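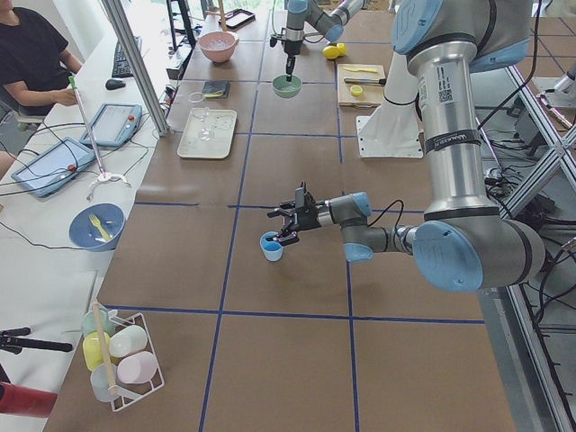

Table with the lemons out, light blue cup, green bowl and the pink one beside it.

From: Tindano
To: kitchen-table list
Date: 2025-04-03
Subject: Re: table layout, lemons, and the tape again

Quick one, typing between two other things. Answers to the Hemon message below, then the tape.

> Are we keeping the grid on the brown paper or going back
> to a bare top? I like the grid for setting out but the
> lines get in the way when I wipe down. Also where do the
> knives live now, and can the glass bits PLEASE have a home.

Keep the grid. Setting out is so much faster with it, and wiping down is just slower, fine. Bowls at the back, board beside the lemons, cup wherever it's being used.

Knives - on the board while we're cutting, yellow handle toward the top edge, dark one below it. Nowhere else on the table. After that they go back in the drawer, washed. Don't leave them under a towel, I found one that way last month and did not enjoy it.

Glass bits go on the off-white tray. All of them. The small dish can sit next to it but if it's got nothing in it put it away.

> And how many lemons do you want me to buy? Last time we
> had a whole bag going soft.

Two whole ones out plus one to slice is plenty. Get them loose, not the net. For the drink recipe I've been using 300 ml water to a good slice, the 600 version was too weak for me but do what you like. Somebody wrote 800 on the recipe card, I think thats a mistake, please check before you copy it out.

The crumbly stuff in the pink bowl: keep it to the left of the green one so no lemon juice gets in. Learned that already.

Now the tape. Went over the lines up close and they're not all in the same shape. One strip is flat with clean edges, would leave it alone. The other is ragged down one side, bits peeling and fraying, a little tuft sticking up near one end. Couple of pale specks on the surface between them too, dust or crumbs, so whoever wipes next please go right up to the lines.

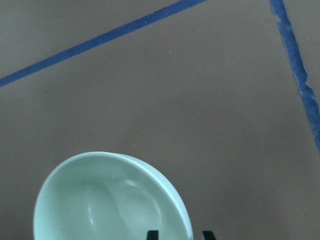
WHAT I'D LIKE DONE

- Pull the ragged strip and lay a new one. Slowly, low angle, or the paper comes up with it.
- Cut the ends with scissors. No tearing by hand!
- Press the new one down with the back of a spoon, whole length.
- Same blue if we have it. Weerakoon shop had it in the right width, Adus only the wide one.
- Wipe, then dry cloth. Don't soak teh paper.

Would be good to have it finished before May when we change the layout anyway. If you think it's not worth redoing before then say so, I could be talked out of it.

Still missing: lid for the green bowl. Anyone?

Tindano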